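Workshop > Robots > Shared Cells > Walkthrough Checklists

Search this site Enter keywords Go

Walkthrough checklist for a two-arm tabletop cell, with my comments
Duarte Mendes, Apr 23, 2025

I do the walkthrough on our small cells at Clonton, and people keep asking me for the sheet. The sheet by itself is pretty useless, to be honest with you, because half of it is one-word prompts I wrote for myself. So I typed it up with the comments I'd normally mutter while I'm standing there. It's for two small arms sharing one table, sorting toy food into containers. If your arms are big enough to break a bone, go get a proper risk assessment and a grown-up integrator. I mean it.

Mark each line OK, FIX or STOP. FIX means you can run today but somebody's name goes next to it. STOP means the power stays off.

Before power

1. E-stop reachable from both operator positions. OK / FIX / STOP
Sit in each chair and reach. Don't eyeball it. At Wallport they had a lovely big red button and a monitor parked in front of it. I marked it STOP and got some looks.

2. E-stop cuts both arms. OK / FIX / STOP
You'd think so! Two arms often means two power supplies, and I've seen the button wired into only one of them. Check again any time a supply gets swapped.

3. Base mounts tight. OK / FIX / STOP
Put a hand on the mounting block and try to rock it. Any movement at all is a FIX, and if you can hear it, it's a STOP. I put paint marks across the bolt heads so I can see at a glance if one has turned.

4. Frame brackets and rails. OK / FIX / STOP
Corner brackets first, they loosen before anything else does. Run a finger (gently) along the cut ends of the rails for burrs.

5. Cables clear through the full range. OK / FIX / STOP
With the power off, walk the arm through its whole reach by hand and watch the loop. You want enough slack that it never pulls tight, and not so much that it drags over the work. Loose wire on the outside of the frame counts too — trace it to both ends, and if you can't say what it feeds, write FIX.

6. Table surface clean and only today's items on it. OK / FIX / STOP
Screws, zip tie tails, somebody's hex key. I once found 3 hex keys in one cell. All mine.

Power on, slow speed

7. Speed limit set to 30 percent for the first cycle. OK / FIX / STOP
Read it off the controller. Don't go by what the last person told you.

8. Both arms home without crossing. OK / FIX / STOP
One at a time, far arm first. We have no rule anywhere that says far arm first, I just like everyone doing it the same way.

9. One arm in the shared zone at a time. OK / FIX / STOP
This is the one I care about most, so it gets extra comments. The middle of the table belongs to whichever arm has claimed it, and the other one waits on its own side with the fingers closed. Closed matters. Open fingers take up more room and they catch on things when the arm swings.

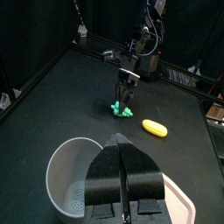

Item 9: far arm down at the green grapes, near gripper with its fingers together. Yellow toy between the two.

The item I'd ask about in a layout like that is the yellow one. Which arm gets it? If your task list says "either," it's a FIX from me. Write down an owner for every object in the middle before you start. Lobo, our task scheduler, will let you leave the owner blank and then it picks for you, and I don't love that.

10. Containers inside the near arm's easy reach. OK / FIX / STOP
I like a bowl on one side and a tray on the other, both close in. Check that the fingers clear the rim on the way down and again on the way up. Going up is where you clip it.

11. Grip force set for the softest item. OK / FIX / STOP
Bumpy toys fool people. You close until it looks firm, and really you've pinched one bump and the rest is hanging there. Lift an inch, hold, watch for it to rotate.

12. Stop mid-move and see what drops. OK / FIX / STOP
Hit the button while an arm is holding something. Does the gripper hold or let go? Either can be fine on a small cell, but everybody running it should know which. Also watch whether the arm itself sags when it loses power, and write down how far.

Paperwork, sorry

13. Cycle count logged. OK / FIX / STOP
Finger pads get inspected on count. Ours were at 3,491 at the last pad change and we're around 511 past that now. Your supplier's number wins over mine.

14. Incident sheet at the cell, with a pen. OK / FIX / STOP
The pen is part of the item. Near misses go on the sheet too, including the dumb ones. Especially if the two arms touched, however lightly.

15. Last full inspection within the year. OK / FIX / STOP
Ours is due in September. The daily walkthrough doesn't replace it.

If you got any STOP, tag the switch and go tell a person. Don't send a message and wander off. I've done that, and when I came back the cell was running.

We're moving the sheet into Trarance next so the FIX items stop living on my clipboard. I'll post the printable one once I've sorted out the columns.

Comments (4)

benchrat_lou
Number 2 got us. Two supplies, one button. Fixed before lunch, thanks.

K. Amari
Do you redo 7 through 12 after a software update or only after hardware changes?

Duarte Mendes
Both! Updates have reset my speed limit before. Takes a few minutes, just do it.

pinchpoint
Would add "hair tied back, lanyards off" at the very top. Otherwise stealing this whole thing.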